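The Long Sleep of the Winter Sweaters

By Nilmini Bhattacharjee

My mother put the sweaters away on the first warm day of May, whatever else was going on in the house. The windows went up, the radio went on, and out came every pullover and cardigan the four of us owned, to be looked over on the big bed like patients in a ward. She checked the elbows and cuffs, she sniffed the collars, and anything she didn't like the look of went to the sink before it went anywhere near a drawer.

I thought of her often while I was visiting Dede Quaye, who has been mending and storing other people's knitwear in Sendemholm for longer than she cares to say. Last summer she had 218 pieces in her care, most of them wool, and she could tell me something about nearly every one (the green one with the moth hole under the arm, the fisherman's sweater that had been to three weddings).

"People fold too much," she told me over tea. "They fold a sweater the way they'd fold a letter, into a tiny hard square, and then they sit eleven more on top of it and wonder about the crease."

Dede likes a big, lazy fold. Lay the sweater face down on a bed – she prefers a bed to a table, and so does my back – and smooth it with the flat of your hand from the middle out. Bring in one side with its sleeve laid straight down, then the other, and fold the whole thing up once from the hem. If it's a thick knit, stop there. A second fold is for thin things and small drawers.

Ribbed knits want a little more patience. The ribs like to lie in line, and if you tug one side they'll wander off at a slant and stay that way until fall. Pat them, says Dede, and don't pull. Her neighbor Ntombi Mtshali, who knits the most beautiful ribbing I have ever put on, rolls hers around an old cotton pillowcase, and the two of them have been arguing about it over the fence for years.

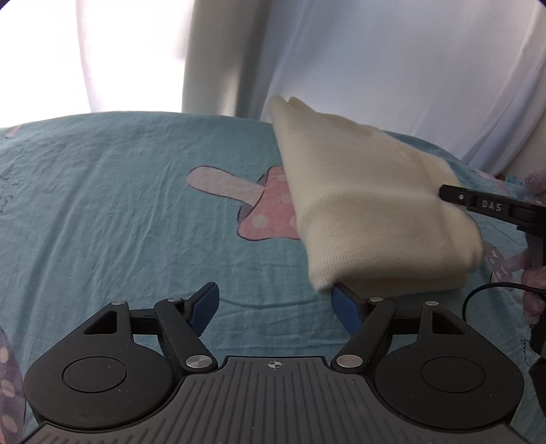
Pale wool gets its own shelf at Dede's. Cream and off-white show every bit of lint from a navy neighbor, and old spots of tea that seemed to have washed out can come up yellow over a summer in the dark. She washes those twice, dries them flat on a towel, and wraps each one in a piece of worn bedsheet. I came home and cut up a perfectly good sheet that same evening, which my husband has been nice enough not to mention.

The thick ones go at the bottom of the chest, the thin ones on top, and the lid stays open overnight before it's closed for the season.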